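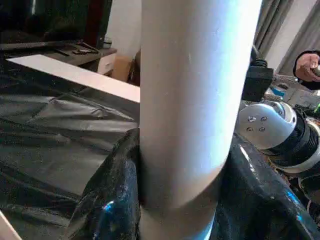

Radu Neagu has a rule about talking during a take. He doesn't do it, and he asks visitors not to either, until the tube is in place and both grippers are open again. Then he says the number of the take out loud, writes it down and starts over.

Neagu is one of the people teaching Inga, a control system for two-armed robots being developed at Vidinness. The job is to handle long, smooth plastic parts without dropping them, crushing them or knocking them into each other. The teaching is done by example. A person guides the two arms through the task, the cameras and joint sensors record every moment of it, and the recording goes into a growing pile that the system will later learn from.

The pile stood at 734 recordings on Oct 31, 2020. The plan is to keep adding to it through November before the next round of training.

"People expect programming," says Maritza Valderrama, who runs the collection work. "They want to see a screen full of code. What they get is a person moving a tube from one side of a table to the other, and then moving it back."

The tubes were chosen because they are awkward. They are white, they taper, and they have very little on the surface for a camera to hold on to. Seen from close up, one side of a tube looks much like the other. A system that has to judge where the part is, and which way it is turned, gets few hints. The black plastic on the table is a different kind of trouble. It shines, it wrinkles, and the highlights move whenever an arm passes between it and the light.

Valderrama wants all of that in the recordings. An earlier set, gathered at the company's first workshop in Driderberg, was made on a plain matte surface under fixed lamps. The system trained on it did well on that surface and badly everywhere else. It would reach for a reflection, or stop short of a part that was right under it.

"We had taught it one table," she says. "So we threw the table out and kept the task."

Sessions now take place in ordinary rooms, with furniture, curtains and daylight. The layout changes from one session to the next. A tray may be turned a little, or the spare parts laid out at another angle. The operators keep notes on each change, because a change that isn't written down is hard to use later.

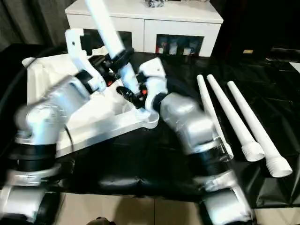

Both arms at work on one tube, with three more laid out on the right side of the table.

A session lasts 60 minutes, and then the operator has to stop. Neagu says the limit felt too short when he started and now feels generous. Guiding two arms at once takes steady attention, and a tired operator makes small detours that end up in the data. The arms will learn a detour as readily as anything else.

The recordings are checked afterward by someone other than the operator. Each take is marked as good, usable or rejected. A take in which a tube slips is not always rejected. If the operator catches the slip and recovers, the reviewers keep it and tag it, and those tagged takes have become some of the most wanted in the set. A system that has only seen clean work has no idea what to do when the work stops being clean.

Rejected takes usually come down to something duller: a camera that dropped out, a cable in the way, a start button pressed too late. Neagu once lost most of a morning to a loose connector that nobody had thought to check. There is now a list on paper, and checking the connectors is the first item.

Six operators share the work. They have different habits, and Valderrama has stopped trying to remove them. One always closes the left gripper first. Another brings the parts in low and lifts them late. Early on she wrote a guide that told everyone to do it the same way, and the recordings got neater and less useful. The guide is now six lines long and mostly deals with safety.

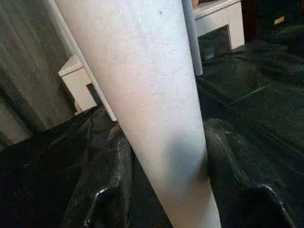 How do you know when you have enough examples?
You train the system, test it on a layout it hasn't seen, and look at where it fails. If adding more recordings of that kind no longer changes the result, you have enough of that kind and should go collect a different one.

Testing is slow for the same reason collecting is. Every trial has to be set up by hand, run, and put back the way it was. The team uses Brandeo, a labeling program written in-house, to line up failed trials with the closest examples in the set. Often there is no close example, and that tells the operators what to record next.

The latest gap is in the handover, the moment when one gripper has to let go and the other has to take the weight. Operators do it by feel and find it hard to explain. Neagu tends to pause for a moment with both grippers closed before he opens one. Two of his colleagues don't pause at all. The team plans to record more of both and compare the results after training.

Neagu has no strong opinion on which will win. He has another session to run, and the tubes have to go back to their starting positions first.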